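Can a machine do it yet? Your questions on chores and shop-floor jobs

July 5, 2025
By the Takodier workshop desk

Print this page
E-mail this page

We get a steady run of letters asking whether robots are ready for ordinary work, at home or in a small workshop. These are the ones that come up most often, with the answers we give at present. They were last gone over in April and a few have changed.

Can I buy a robot that does the housework?

You can buy machines that do one part of it. Floor cleaning and lawn mowing are the usual two. A general helper that clears the table, wipes it and puts the plates away is not something we would tell a reader to spend money on this year.

Why are floors easy and tables hard?

A floor cleaner has to cover an area and avoid getting stuck. A machine working at a table has to reach a particular thing, take hold of it the right way round and leave its neighbours standing. Small items set close to bigger ones are a common source of trouble, as the fingers need room on both sides.

Do the developers practise on real tables?

Often they start in simulation. The table, the arms and the objects are all drawn by a computer, and the control program is run against them. A bad grasp costs nothing and the whole thing can be reset at once. The Joltura bench exercises we follow are done this way.
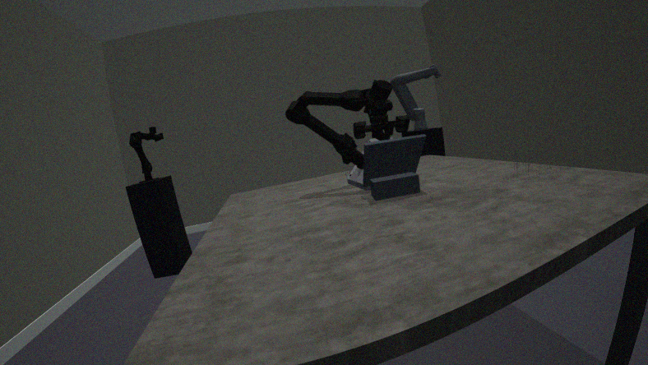 Simulated bench: the black arm's gripper close above the table, beside the grey fixture.

Does practice in simulation carry over to a real workshop?

Partly. Reaching and general movement carry over fairly well. Contact is harder – how a part slides, how much a finger gives, what happens when something is a little out of square. Expect any supplier to need time on your own bench before the job runs properly, and ask who pays for that time.

What sort of shop-floor job is realistic now?

Moving the same part from the same place to the same place, all day. Loading a machine from a tray is a good case. If parts arrive jumbled, or in several shapes, the price goes up and the success rate comes down.

What about labelled racks and panels?

Marking places with numbers and letters helps the people as much as the machine. A job sheet can say "B3" and everyone knows where that is. The program still has to find the panel first, and a view from low down or at an angle makes the rows look uneven in size. Faint labels are best backed up by some other way of finding the position.

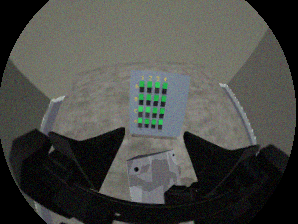
Numbers 1 to 4 along the top, letters A to D down the side, seen past the gripper's fingers (simulation).

How good is good enough?

It depends what a miss costs you. In the Quintero trial sheet we use when comparing machines, each task is tried 100 times for a first look and 200 times before we publish a figure. A machine that fails twice in 100 may be fine for sorting socks. It is not fine for glassware.

Will one arm do, or do I need two?

For picking up and setting down, one is usually enough. Folding cloth, opening jars and holding a part while fastening it are much easier with 2 arms, but the second one adds cost and a good deal of setting up.

Is it safe to have one near children or pets?

An arm sold for workshop use should stay in a workshop, with whatever guarding the maker asks for. Slow, light arms are less of a worry, but we would not leave one running in a kitchen with nobody in the room.

Where can I read the test results?

The full tables are in Turano test note 123. Paper copies can be sent on request – please give the note number when you write.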